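# Nendness toy library to lend children's chairs from this summer

Jul 6, 2022

Families in Nendness will be able to borrow small chairs as well as toys this summer, after the town's toy library agreed to take on a stock of children's furniture.

The first chairs will go out from the library's room on Gilmartin Street next week. They can be kept for up to 50 days at a time and then renewed if no other family has asked for them. There is no charge for members, although a deposit of £5 is taken for each chair and given back when it is returned.

The idea came out of a survey sent to members in March. The library had asked what parents would like to see on the shelves, expecting requests for ride-on toys and train sets. A good number of the replies mentioned furniture instead. Children grow out of a first chair quickly, several parents wrote, and it then sits in a hallway or a loft until someone finds time to pass it on.

Rosimeire Portela, who runs the library, said she had seen the same thing at home.

"We had one chair that was used every single day, for meals and drawing and standing on to reach the sink, and then my daughter's knees no longer went under the table," she said. "It was still a perfectly good chair. It lived behind the sofa for two years."

Most of the stock has been given by local households. The rest was bought second-hand from Larivholm, the furniture reuse shop on the edge of town, which offered the library a lower price for taking several at once. The chairs vary in height and style, and parents are encouraged to bring the child along and let them sit down before choosing.

Each chair is checked before it goes on the list. Screws are tightened, the feet are looked at for splits, and the chair is rocked from side to side on a hard floor. Anything that wobbles goes back to the workbench. Chairs with flaking paint are not accepted, and neither are folding ones – the library had a trapped finger with a folding stool some time ago and does not want another.

Cushions are lent with the chairs where there is one to fit. They have to come back washed and fully dry. Ms Portela said a pad made a low chair far more popular with younger children, but she asked families to check that it was not sliding forward on the seat, particularly if the child tends to climb up from the front.

Members will also be given a sheet of advice on where to put a chair at home. It suggests a level floor, away from windows, cookers and anything a child might climb on to next. On tiles, felt pads under the legs cut down the noise and stop the chair skidding when it is pushed back. The sheet recommends leaving clear space all round it in a busy living room, so that adults do not trip over it on the way past.

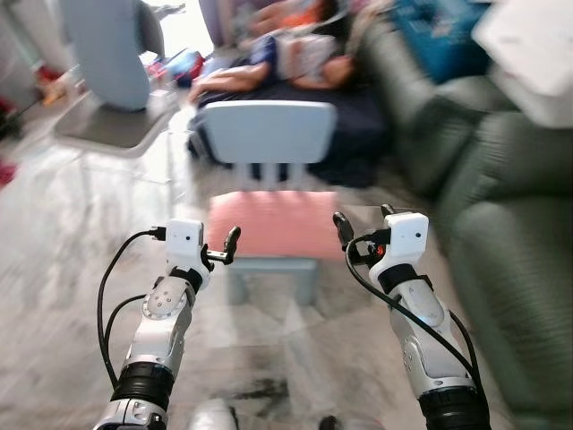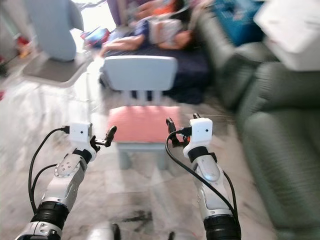 Bookings are being taken through Hidico, the online system the library already uses for its toys. A new heading for furniture has been added to the menu, with the seat height given for each item. Members without internet access can reserve a chair at the desk or by leaving a message on extension 386.

Small tables may follow if the chairs prove popular. Ms Portela said she had been offered a few already but had turned them down for the time being, as the storeroom was full and the back shelf would have to be moved first. High chairs and booster seats will not be lent, as the library does not have anyone trained to check the harnesses.

Anyone with a child's chair to give away is asked to get in touch before bringing it in. It should be solid, clean and free of sharp edges, and suitable for children aged between two and six. Chairs can be dropped off at the side entrance on Gilmartin Street during opening hours. Please do not leave them outside overnight – two were left in the rain last month and could not be used.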